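Kelechi Danladi: «Una política que funciona en un barrio todavía no es una política»

13 de mayo de 2026

Kelechi Danladi llega a la entrevista con una carpeta llena de tablas y la abre antes de sentarse. Lleva dos años estudiando por qué los programas de tutorías escolares pierden fuerza cuando pasan de unas pocas escuelas a una región entera, y habla del asunto con un entusiasmo contagioso. «¡Es que es un problema precioso!», dice. «Tienes un piloto con resultados magníficos, lo amplías con toda la ilusión del mundo y al año siguiente el efecto se ha quedado en la mitad. ¿Dónde está la otra mitad? A mí eso me quita el sueño, pero en el buen sentido.»

Su punto de partida fue Briner, un programa de tutorías de lectura que arrancó en 3 escuelas y que hoy atiende a 2,000 alumnos. En la primera etapa, cuenta, los tutores se conocían entre ellos, hablaban con los maestros en el pasillo y cambiaban el horario si hacía falta. «Nada de eso estaba escrito en el manual. Y claro, cuando se amplió el programa, lo que viajó fue el manual.»

Para reconstruir lo que faltaba, Danladi y su colega Aminu Balogun entrevistaron a 167 tutores. Les preguntaron por cosas muy pequeñas: quién abría el aula, qué hacían si un niño faltaba dos sesiones seguidas, a quién llamaban cuando no llegaba el material. «Aminu insistió muchísimo en esas preguntas y yo al principio no lo veía», reconoce entre risas. «Pues resultaron ser las mejores del cuestionario.» 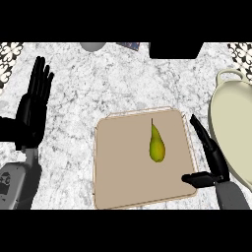

De aquellas conversaciones salió la idea que más defiende ahora — que la ampliación debería evaluarse como si fuera una intervención distinta, con su propia línea de base y sus propias preguntas. «Cuando un ministerio me dice que el programa ya está evaluado, yo pregunto: ¿cuál de los dos? Porque el de las primeras escuelas lo llevaban personas que lo habían inventado. El de ahora lo lleva gente estupenda que recibió una formación de una mañana.»

Le pregunto si eso no encarece todo. Se inclina hacia delante, encantada con la objeción. «Cuesta dinero, sí. Pero mira lo que pasó en Shehu.» En ese distrito, explica, se reservó una parte del presupuesto para visitas de acompañamiento desde el primer trimestre, y en febrero ya se habían detectado los grupos que no se reunían. «Se corrigió en semanas. En otros sitios lo descubrimos leyendo el informe final, cuando los niños habían cambiado de curso.»

El próximo trabajo del equipo seguirá a 800 familias durante el curso, y Danladi quiere que los datos lleguen a las escuelas mientras todavía sirvan para decidir algo. Balogun prepara unas fichas de una sola página para los directores. «Si una directora puede leerla de pie, con el abrigo puesto, vamos bien», dice ella. Antes de despedirse vuelve a abrir la carpeta para enseñarme otra tabla, la de asistencia por turnos, que todavía no sabe cómo explicar.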